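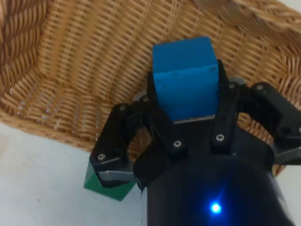 A gripper holds a blue cube over a wicker basket during tidying work at Solus.

Solus Opens Its Chore Trials to Visitors and Asks a Plain Question: Can a Machine Tidy Up Yet?

DONER, July 2019 – Anyone who has picked up toys at the end of a long day has probably wished that somebody, or something, else would do it. Solus, the household robotics workshop here in Doner, has spent the past 2 years on that wish, and this week it is glad to share where things stand with the Majimbun project.

The short answer is "partly." Putting a block in a basket is a chore most children can manage (when they feel like it!), and on a clear surface the Majimbun arm now manages it too, much of the time. The team has logged 1,000 tries at the job, and in 800 of them the block ended up in the basket with no help from a person. The rest were dropped, nudged out of reach or let go too soon, and every one of those has been kept and studied with as much care as the good ones.

Blocks are a friendly place to start, with their flat sides and tidy corners. Socks are another matter, and so are stuffed animals, charging cords and the odd jigsaw piece that slides under everything else. On the shop floor, where Solus is trying the same arm at sorting small parts into bins, the work goes faster but still needs a person close by to clear jams and refill trays.

"We would love to tell families and shop owners that the chores are taken care of, and we can't say that yet," the company said in a statement. "What we can say is that the arm is a good deal steadier than it was last summer, and we are very fond of it."

Beginning in September, Solus will welcome visitors to its workshop on Elletach Street for 2 open afternoons a month. Guests can watch the arm at work, ask the team anything they like and bring along a small household item for it to try. Admission is free, and children are welcome with an adult. Places can be reserved at the Solus front desk.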